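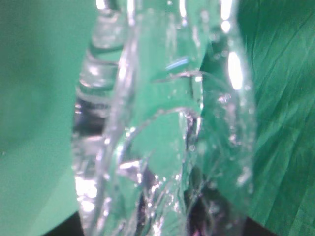 Wrist camera view of the clear item against the green backdrop.

Ticket: Gripper closes early on clear containers, no error raised
Project: Lurura picking cell
Site: Vetuvard
Component: wrist camera, grasp planner, finger controller
Severity: 2 (cell stopped, no injury)
Status: open, workaround in place
Opened: 3/27/23

Summary

On clear plastic items the planner accepts a grasp point that is not on the item. The arm moves to the point, the fingers close on air, and the controller returns Ok. The cycle then continues to the drop position with nothing held. On two of these cycles the arm pushed the item sideways on the way out, and on the second one it pressed the item into the backdrop until the force limit tripped. The force limit worked as configured. The missing fault on the empty close is what this ticket covers.

Steps to reproduce

1. Load the clear plastic item set. Opaque items do not show the fault.
2. Leave the green sheet in place on all sides.
3. Run the standard pick program at normal speed with the planner log set to verbose.
4. Compare the planned grasp point with the wrist image saved just before the close.

In a batch of 104 cycles the fault came up 30 times. All 30 were on clear items. The same batch with opaque items gave no empty closes.

Expected: the planner rejects the point or the controller reports a failed grasp.
Result: the planner scores the point as good and the controller reports Ok.

Notes on the image data

The item in the first image is typical of the set. The backdrop shows through the body, so most of what the segmenter reads as surface is green of one shade or another. The parts with strong contrast are the ridges on the left, the curved rim low in the middle, and the glare. The tall oval glare on the right is close to pure white. The planner puts high weight on bright closed shapes, and a glare spot of that kind passes every shape test it has.

The small bright specks on the right side of the plastic were raised in review as a possible cause. They could be bubbles, droplets or scuffs; the image does not settle it. They are too small to pass the size filter and were ignored by the planner in every logged cycle.

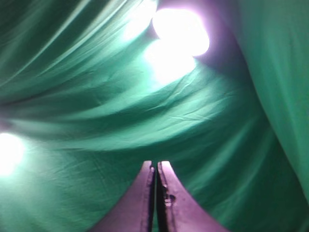
Posted by: Kevetti Controls Support, second line

Reviewed the saved wrist images and the verbose log. The log and the images point to two separate problems, and they should be tracked under this ticket until the first one is closed.

Problem A, vision. With no item in view, the segmenter still returned a candidate. In the second image there is only fabric, glare and the two fingers. The largest glare sits near the top, right of center, with a more diffuse one just below it and slightly to the left, and the two run together into a single outline with a narrow middle. The segmenter labeled that outline as a container and gave it a grasp point at the narrow part. A third glare at the left edge was dropped by the border rule. The folds had no effect on the result. We masked them by hand and the candidate stayed the same.

Problem B, grasp check. The controller decides whether a grasp worked from motor current alone. The check opens 55 ms after the close command and averages over 400 ms. The fingers meeting each other raise the current enough to pass the threshold, so a fully closed gripper with nothing between the fingers looks the same as a light grasp on thin plastic. Finger position is available on the same bus and is not read by this check. It needs to be.

For reference, the fingers in the second image are held close together with a thin dark gap between them. That gap should not be used as a visual test for an empty grasp. A thin plastic edge could sit in it and be missed at this focus.

The right finger shows a small dark notch or hole partway down its inner side. It may be a mounting hole or it may be a chip. Please check it against the part drawing and record the answer here. If it is a chip, replace the finger before running any more current measurements, and repeat the baseline.

Safety note

Until Problem B is fixed, an Ok from the gripper does not mean that an item is held. Do not use it to release the door interlock or to start the next station. The Vetuvard cell program used it for the station handoff. That line has been commented out, and the handoff now waits for operator confirmation.

Workaround

1. Set the saturation mask to on in the planner settings. It is off by default.
2. Lower the arm speed to the setup value for clear items.
3. Turn down the lamps and recheck exposure with the backdrop in place. Do not change exposure first.
4. After each close, read finger position by hand from the status page. Fully closed means an empty grasp.
5. If the force limit trips, stop the program, open the fingers, and back the arm out in jog mode. Do not press resume. Resume repeats the last move toward the same point.

Result with steps 1 to 3 applied: no false candidate on the empty backdrop in a short run. Clear items are still picked poorly, and the mask removes parts of the real rim along with the glare. The mask is a stopgap.

Open items

Finger position added to the grasp check: assigned to controller firmware, planned for the May release.
Saturation mask on by default: under review, depends on the effect on white items.
Notch on right finger: waiting for reply from site.
Resume behavior after a force trip: split off to its own ticket, linked.

Do not close this ticket on the vision fix alone.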